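My seven rules for a two-gripper session

I keep getting asked how I run my recordings at home, so I finally wrote my rules down. There were 13 of them in September, scribbled on the back of a Wundonard delivery slip, and I could never remember more than half. Now there are seven, and I stick to them (mostly!).

The first is the one I care about most: pick the task before you pick up the grippers. Say it out loud in plain words. If you can't get it into one short sentence, it's two tasks and you should record it as two.

Second, both grippers stay in the shared area the whole time. I used to let my left hand wander off while the right one did the work, and those takes were a pain to sort through later.
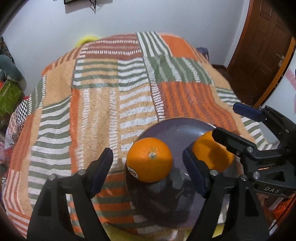
Two oranges, one plate, both grippers in.

Third, leave the room alone. I know people who strip everything back to a bare table, and the old Halliday checklist I started from says to do just that, but I like a patterned cloth and the usual household stuff in the background. Homes look like that. Fourth - and I'm strict on this one - nothing gets moved or tidied once a take has started, even if it's bugging you.

Fifth, go slow near anything soft or round. Open the jaws wider than you think you need, come in level, and don't squeeze until both pads are where you want them. Fruit rolls, and chasing an orange across a bed is funny exactly once.

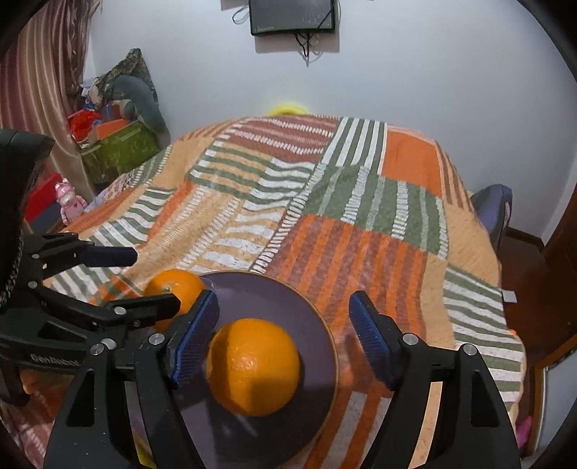 Sixth, keep your bad takes. Label them as bad, write one line on why, and move on. I threw out a whole evening's worth for the Sonholm project back when I thought only the clean ones counted, and I'm still annoyed with myself.

Seventh, stop after six takes and put the grippers down for a bit. My wrists get lazy before I notice, and it shows in the files. I'm still arguing with myself over whether a dropped object should end the take or not. At the moment I say keep going for one more try, then stop.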